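Dirnititz opens refill and return service for small bottles in Drernmont

DRERNMONT, December — Dirnititz, a maker of small-format care products, announces today the opening of its refill and return service in Drernmont. Customers can bring back their empty small bottles and receive a credit for the next purchase. The service starts with 140 collection points in pharmacies, hotels and neighborhood shops.

Small bottles are a difficult subject for our whole branch. They are practical for travel and for trying a new product, but many of them are thrown away after a short use. In many places they are also too small for the usual sorting lines, and so they end up with the general waste. With the new service, Dirnititz wishes to give these bottles a second life, and in many cases a third.

"Our customers have asked us for this for a long time," says Karine Dufour, head of product at Dirnititz. "They like the small size, but they do not like to throw the bottle away after one weekend. We had no good answer for them. Now we have a beginning of an answer, and we are happy to show it."

The bottles that come back are grouped by size and by color. Labels that are damaged are removed, and the bottles are washed two times before they are filled again. Bottles that cannot be used again are sent to the recycling partner Fedach, who is also responsible for the transport between the shops and the workshop.
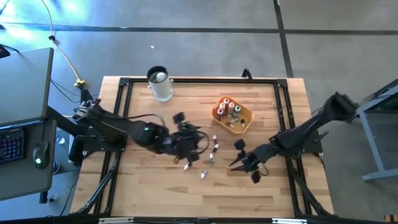

Small bottles with white tips on the worktable. Photo: Dirnititz

The work was prepared during a trial period of 3 months, together with the hotel group Hägglund. In this period the guests returned 556 bottles, and around two thirds of them were good for a new filling. The trial also gave some practical lessons. The collection boxes have now a wider opening, and the instructions on the front are printed in larger letters. Several hotels asked for a box which can stand on the reception desk — this smaller model will be available from the start.

For the customer the return is simple. The bottle should be empty, and the cap should be on it. It is not necessary to wash it or to take off the label. The credit is given directly at the counter and can be used for all refillable products of the brand. Bottles of other makers cannot be accepted at the moment.

Shops and hotels who wish to have a collection box can register with the Dirnititz customer office in Drernmont, open until 5 p.m. The box and the regular pickup are free of charge for the first year.

About Dirnititz
Dirnititz develops and fills care products in small sizes for retail, travel and hospitality. The company has its office and its workshop in Drernmont.

Press contact
Karine Dufour, Dirnititz, Drernmont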